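1/ Fault write-up on the bowl pick task. Short version: a bad collision shape in simulation got "fixed" by raising a force limit, and the raised limit ended up on hardware. No injuries, one bent fingertip, one dented bowl.

2/ Setup. Training and regression run in Geddes, our simulator. The real arm is the Fasberg cell at Stestthorpe. Both read gripper settings from the same Ilov config package. Remember that last part.

3/ Task is a pinch grasp on the bowl wall. One finger goes outside, one goes over the rim and inside, close, lift, hold. Success is logged by the force check: contact on both fingers at the end of the hold, above a minimum.

4/ Regression in January: 138 episodes, 119 logged as success. Everybody was fine with that number, me included. It went into the release notes.
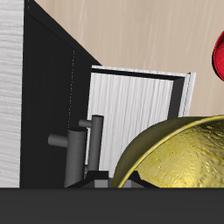 Gripper in front of the open compartment, bowl at right. Geddes render.

5/ First sign of trouble came from the cell. On the second hardware run the fingers closed on the bowl wall and kept pushing well past where the old limit would have stopped them. Operator hit the e-stop. Drive power dropped as it should.

6/ Force trace from that run: a clean ramp, no plateau, no trip. The Ilov soft limit exists to cut the close command before the fingertip mounts see a load they don't like. It never fired.

7/ Checked the obvious things first. Force sensor zero was good. Wiring good. Controller firmware matched the release. The limit code was loaded and running. It was comparing against the wrong number.

8/ Config history showed the soft limit had been raised during simulator work. Commit message was "stop nuisance trips on bowl." Reviewed and approved. I was the reviewer.

9/ So why was the simulator tripping a force limit on a light bowl? I turned on contact drawing in Geddes and reran a handful of episodes.

10/ The visual mesh of the bowl is open. The collision shape was a convex hull. A convex hull of a bowl has a lid. As far as the physics engine was concerned, the finger going over the rim was being driven into a solid lump.

11/ The engine resolves that by pushing the finger out, hard. Contact force spikes as soon as the inner finger drops below the rim line, before the gripper has closed on anything.

12/ None of it shows in a render. The camera draws the visual mesh, and the visual mesh is fine.

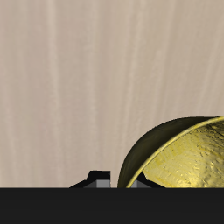 13/ It also broke the success metric. The check wanted force on both fingers. A finger wedged in a phantom solid reports force all day. An outer finger resting lightly against the wall does the rest.

14/ I rescored the January logs using bowl height at the end of the hold in place of contact force. Of the 119 logged successes, 62 never had the bowl off its support at all. The arm went up and the fingers slid out of the hull. The check had already latched.

15/ Yes, latched. The spec says contact at the end of the hold. The code set the flag on first contact and never cleared it. That was a separate bug and it had been there longer than the hull.

16/ Chain of events, in order:
- asset import defaulted to convex hull
- simulated force spiked and tripped the soft limit
- limit was raised in the shared config
- latched success flag hid the failed lifts
- release went to the Fasberg cell with the raised limit

17/ Any one of these gets caught on a good day. The shared config is the one I care about most. A protective limit for hardware should not be editable from a simulation branch.

18/ Hardware damage: outer fingertip bent at the mount, pad torn. We swapped both fingertips so the pair would match and recalibrated the opening. Offset after the swap was 2 mm, corrected in the tool frame. The bowl is scrap.

19/ Fix A. Bowl collision is now a convex decomposition, built from wall segments and a base. Slower to step, but the inside is empty. The force trace in simulation now sits near zero until the fingers close.

20/ Fix B. The success flag is evaluated once, at the end of the hold, and needs bowl height as well as contact on both fingers. Dropped bowls now count as drops.

21/ Fix C. Ilov limits are split into two files. The simulator has its own. The hardware file lives in a separate repo and the cell refuses to start if the checksum doesn't match the signed copy.

22/ Fix D. Old soft limit restored. Before the arm was allowed back near a bowl we closed the gripper on a load cell and confirmed the trip at the set value, in both approach directions. This test is now on the startup sheet for every release.

23/ What we did not change: the e-stop circuit. It is hardwired, it doesn't read any config, and it did its job. Please don't ask me to put it on the network.

24/ Things to check if you run a similar stack:
- draw the collision geometry for every concave object you import
- plot raw contact force against finger opening
- diff your limits between simulation and hardware
- look for flags that get set and never cleared

25/ The plot of force against opening would have found this in a minute. Force was rising while the gripper was still wide open. We had the data in every log and only ever looked at the pass column.

26/ Still open: mugs, the colander and the deep tray came through the same importer. Mugs are done. The colander decomposes into a ridiculous number of pieces and may just get a hand-built shape.

27/ Also open: retraining. The current policy learned to approach the rim at a slant, I suspect to get in under the hull. With the hull gone there's no reason for it. Rerunning from the earlier checkpoint first, then I'll compare.

28/ January numbers have been pulled from the release notes. I'll add the new ones to this thread once the full regression is through.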